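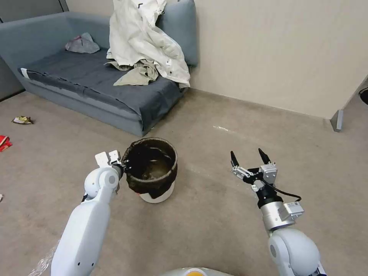
To: Household Service Machines list
From: Procurement Desk, Undudden Residential Services
Subject: Re: Zorodero two-arm unit, terms of the tidying package

Dear members,

Thank you for the replies received since Saturday. We answer the main points below, and quote the message from Ye-ji Kwak of the Baek office in full, as it did not reach everyone on the digest setting.

> Before our office signs anything, I would like to know what the tidying
> package covers. The leaflet says "floor pickup, seating and waste bins"
> and then refers the reader to a schedule that was not attached. Our
> lounges in Valtville are carpeted and the bins are the small lined kind.
> Residents leave coats on the sofas. Is a coat an item to be moved or an
> item to be left alone? I would also like the price of a second set of
> fingertips, as the leaflet gives none.
>
> Ye-ji Kwak

The schedule has now been supplied to us. Under the tidying package, the unit may pick up wrappers, paper and light packaging from the floor and place them in a bin. It may hold a bin by the rim with one gripper while the other is free for picking up. It may not lift a bin above the height of a sofa seat. Clothing is treated as personal property: coats, jackets and similar garments stay where they are unless the site has marked a place for them during setup. Mrs. Kwak's office should therefore decide on this before the setup visit, as later changes are charged as a separate call.

The package is offered at 3000 per unit for the first year, with setup included. A second set of fingertips is 200. The supplier will hold both prices until the end of June. Members ordering for more than one building should quote form 1001 and list each building on its own line - a combined line will be returned.

On the matter of floors, the supplier accepts short-pile carpet without a site visit. Deep pile, loose rugs and raised door strips require one.
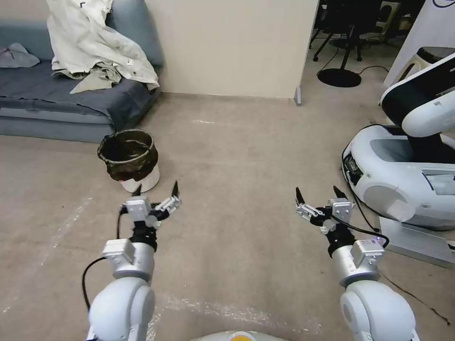
Does the package include replacement bin liners?

Liners are supplied by the site. The unit will work with the ordinary kind folded over the rim, and the supplier asks only that the liner be fitted before the work period begins.

Two matters remain open. The first is the notice period, which the draft contract gives as 2 months in one clause and leaves blank in another. We have asked for a corrected copy. The second is responsibility for small items of value placed in a bin by mistake. The supplier's present wording puts this on the site in all cases, and we do not consider that acceptable for shared lounges. Members who have agreed to different wording with another supplier are asked to send the clause to the list, with names removed.

Please keep replies under this subject line. Orders should go to the procurement desk directly and should not be copied to the list.

Respectfully,

Procurement Desk
Undudden Residential Services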